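Speaker notes — equipment plan, second budget year
Catrin Voyle, Gunport program office
2021-03-17

Slide 1. Thank the board for its time. State the request plainly: approval to buy 70 hand-held grippers, with spares, before the August intake.

Slide 2. The sorting work is done in ordinary homes, on whatever table is available. Small items set the requirement. A thin ring and a tangle of beads ask more of the finger pads than any box does, and pads should be budgeted as a consumable. Pause before the next slide.

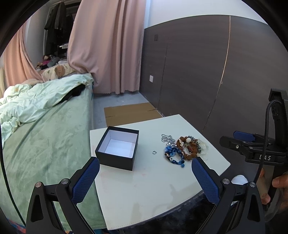 Siwan Parri has asked whether the program could lease the grippers for one year and purchase only if the work is renewed. The Muvis quotation makes no provision for a lease. Grunness would offer one, but would exclude pads and cables from the terms.

Slide 3. Unit price is 664 dollars. Each unit also carries 98 dollars a year for pads and cables — this line was missing from last year's plan and must be shown separately. Carrying cases are excluded.

Slide 4. Training is set at 175 hours in total. Ynyr Harries holds the schedule and will take questions on it.

Slide 5. Ask for a decision on the purchase today. The storage question may be deferred to the next meeting.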